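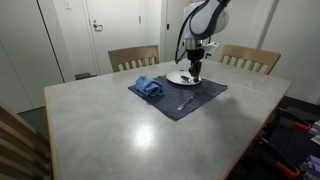

3.2 Table setting and the pace of shared meals

Our interest in the table itself came rather late in the project, and we owe it to the households who kept bringing it up. When we first visited the 21 families in July, we meant to talk with them only about portions and the time of day they ate, and yet so many of them wanted to tell us about their grandmother's tablecloth, or the good spoons, that we added a second round of interviews to give the matter its due. What people called a "set place" varied a great deal from home to home. For some it meant a full service with glasses and folded napkins; for others it was as modest as the place in Figure 4, with a white round plate, a spoon and a knife on a dark blue placemat. We came to think that the placemat deserves more attention than it has had in earlier work on family meals, for it marks off a small territory that belongs to one person for as long as the meal lasts.

The diaries bear this out, at least in part. Of the 410 dinners recorded, 150 were eaten at a table that had been set before the food was ready, and these were described in noticeably fonder terms -- more talk, more second helpings, fewer people wandering off to another room. We would be careful about reading too much into this. Families with a free evening have time both to lay a table and to linger at it, and Haverford and Gallagher met the same difficulty in their study of weekend breakfasts in Bellano. Still, several parents told us that handing the job to a child changed the mood of the whole house, and one father said his daughter would not let anyone sit down until she had straightened every mat.

There was also a gentle disagreement among us over how to treat meals where each person set a place only for themselves. Ciobanu argued for leaving them out, while Schumacher felt, and in the end the rest of us came around, that a table laid one place at a time is still a table laid. We have kept these meals in and marked them separately in the appendix.

Figure 4. A place setting on a rectangular dining table.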